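Padded fingers vs bare ones for small gears?

ullel_bench
Hi all! Long time reader, finally posting. I've been trying the black padded fingers against my old bare Prollside ones (same arm, same gears), and so far I'm really warming to the pads.

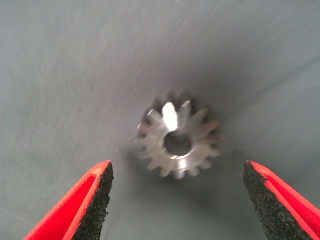 My worry is wear. I'm at 839 picks on this pair and would love to hear how long yours held up.

Nhàn Hầu
Welcome! Mine did 2636 before I swapped them, but I have to disagree a little on pads in general. For plain flat gears, sure, lovely. Near the plate I'd still go bare, as there's so little room.
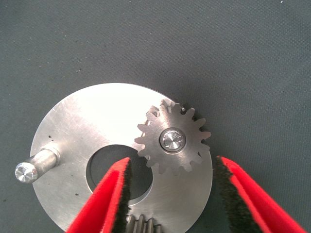 Fingers open over the plate, small gear at upper right.

trarton_tom
Not with you there, Nhàn! Bare tips scratched two of my plates. I'd slow the approach first and keep the pads.

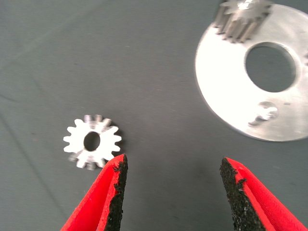
ullel_bench
Okay, slower approach tonight, then bare fingers again for Nhàn's sake :)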